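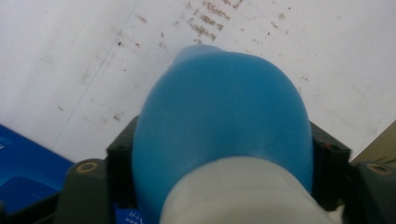
A Raincoat That Listens to the Weather

The first thing you notice about the new Drallon raincoat is the sound. Walk through a downpour in it and the shoulders hum, very softly, a little higher as the rain picks up. I wore one across Cinstead on a soaking afternoon in April and took the long way back to the train just to hear it change!

The coat comes out of a small studio above a former button warehouse, where Drallon's designers have spent two winters stitching sensors into fabric. Each coat carries 1236 of them, printed in a thin conductive ink on the inside of the cloth. They feel the taps of the drops, and a chip in the collar turns the pattern into sound and, after dark, into light. Fine threads along the sleeves glow in slow ripples that follow the rain down to the cuff.

The cloth is woven by Sampaio, a mill that had mostly made awnings, and it took five tries to get a weave that could bend at the elbow without cracking the ink. (The fourth try is now a very handsome set of curtains in the studio kitchen.)

What I love most is that wearers can rewrite the whole thing. The patterns are made in Lirkonix, a free program where you drag colored blocks around to decide what a drizzle looks like, or a cloudburst. Some 2000 patterns have been shared so far, many by middle schoolers. One turns heavy rain into a school of fish — they dart away from wherever the drops land.

It isn't perfect. The battery pack sits low on the back and you feel it when you lean against a bus seat, and the hood has no lights yet. A lighter version is planned for October, with a pocket big enough for a paperback.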